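Notebook, Grønli bench, November

Picking up from the last entry, where I was grumbling about the wrist lag on the right side. Ulla Tangen swapped the mapping over before lunch so the leader arm now drives the follower joint for joint with no smoothing on the wrist, and what a difference! You turn your hand and the gripper turns. I did a few dry runs with nothing on the table and couldn't stop grinning.

Task for this block is still "buns": steamer pot, lid off to the left, plate on the right, buns going between plate and basket one at a time. Right arm does the moving. Left arm stays low at the front of the table with its fingers open. We want it in every demo anyway, holding its pose, so that when we get to the lid task the policy has already met both arms and isn't thrown by a new joint vector length. (Ulla's idea, and I was slow to come round to it.)

Target for the block is 200 demos. Stored frames per demo capped at 2000, which leaves loads of room if you don't dither. I dither. My longest keeper so far is 478 frames for a single bun and that felt like an eternity, so the cap is not going to bother us.

Settings as run:
Leader-follower scale 1:1, both arms
Gripper force limit at 11 on the Fitar panel (the panel doesn't give units, someone please look this up)
Head camera and both wrist cameras recording
Dremer session name: grn_buns_b, operator initials in the notes field

Please do fill in the notes field. Drembridge will happily save a session with it blank and then we have no clue who was driving, and it matters, because Ulla and I have really different styles. She comes in high, stops, drops straight down. I come in on a slant from the right and sort of scoop. Both get the bun. I'd like to keep both in the set and label them, then train once on hers, once on mine and once on the lot. My money's on hers winning by itself and the mix winning overall, but I've been wrong on this bench plenty of times.

Grip notes. The force limit took most of the morning to settle. Too high and the fingers leave two dents in the side of the bun, and then the next grasp wants to fall into the same dents, which teaches the thing a habit we don't want. Too low and it slides out on the way up. With the limit at 11 and a grasp just below the widest part, I got a clean lift nearly every time. Grabbing by the twist on top looks neat and feels great on the leader arm, but the dough tears. Don't.

Approach over the pot: keep the elbow out. The side handles on the steamer are small but they're right at rim height, and if you come across flat you'll clip the right one and shove the whole pot along. If the pot moves mid-demo, bin the demo. If it moves between demos, leave it where it is! A bit of wander in the pot position is good for us, same with the plate.
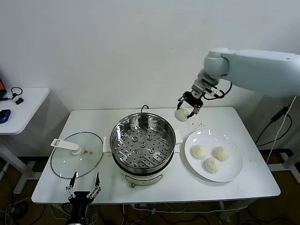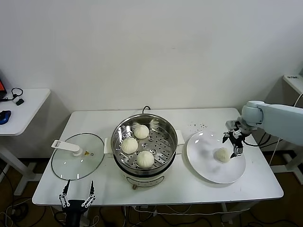

Right arm with a bun in the gripper and three on the plate (first), and right gripper over the last bun on the plate, three in the basket (second).

Release is the part I'm happiest about. Before the remap I was opening the gripper too early every single time, since what I saw on the screen was behind what my hand was doing, and the bun would drop and roll. Now I can lower until I feel the leader go a bit heavy, wait a beat, open, and go straight up. The going straight up matters. Two of my early ones have the finger dragging the bun sideways on the way out, and you can see the replay pick up that same little nudge. It copies everything. It copied my hesitation over the rim as well, a perfect wee pause in mid-air for no reason at all, which was funny the first time.

We tried hand guiding too, for comparison: arm in free drive, me holding the wrist and walking it through. Much easier to learn. Ulla had a decent path on her first go. But your own hand and forearm are in the head camera the whole time, so the video is no good for training and you have to replay the path afterwards with nobody near it to get clean pictures. And on replay the bun has to be exactly where it was. For a one-off position teach I'd use it again in a heartbeat. For this, remote all the way.

Order of buns: vary it. I had fallen into taking them in the same order each time and filling the basket in the same order too, and Ulla spotted it when she scrubbed through the session. Fair cop. From here on, the driver picks the start bun before hitting record and says it out loud. Same for where it goes in the basket. Leave gaps between them where you can, the last one is a tight squeeze if the others are sprawled out, and a bumped neighbour means a redo.

Reset between demos: we've been doing it with the arms too, running the task backwards and recording that as its own session (grn_buns_b_rev). Slower than doing it by hand, but it doubles what we get out of the time, and going down into the basket for a pick is a harder grasp than off the plate. The inner wall is shiny and the wrist camera sees all sorts of reflections in it. Good data to have, I think. Keep the fingers vertical or they'll scrape the wall.

Problems:
Right wrist cable. It loops out a fair way when the wrist is rolled right over. Hasn't caught on anything yet. Want a clip on it before the lid task.
Crumbs on the table by the plate. Wiping them would be sensible, though a mixed set with and without is fine by me. Leave for now.
Leader trigger on the left is a touch sticky. Doesn't matter for buns, will matter for the lid.
Cables on the floor need sorting out before one of us goes over on them. I've said this in three entries now.

First replay off a small training run, just the early demos: it reached for the right bun, closed on it, lifted, and got over the rim before it stalled. I yelled loud enough that people came in from next door. It's a tiny set and I know it means very little, but it went over the rim with the elbow out, the way we'd shown it!

Next:
Finish my share of the forward demos, then swap with Ulla
Cable clip
Check the time sync between head and wrist cameras, the left wrist looked a frame or two late
Lid: practise the grasp on the white handle, no recording until we both can do it
Ask about the force units

Leader arms parked and powered down at 4:40. Session copied to the shared drive, local copy still on the laptop, don't delete it until I've checked the copy opens.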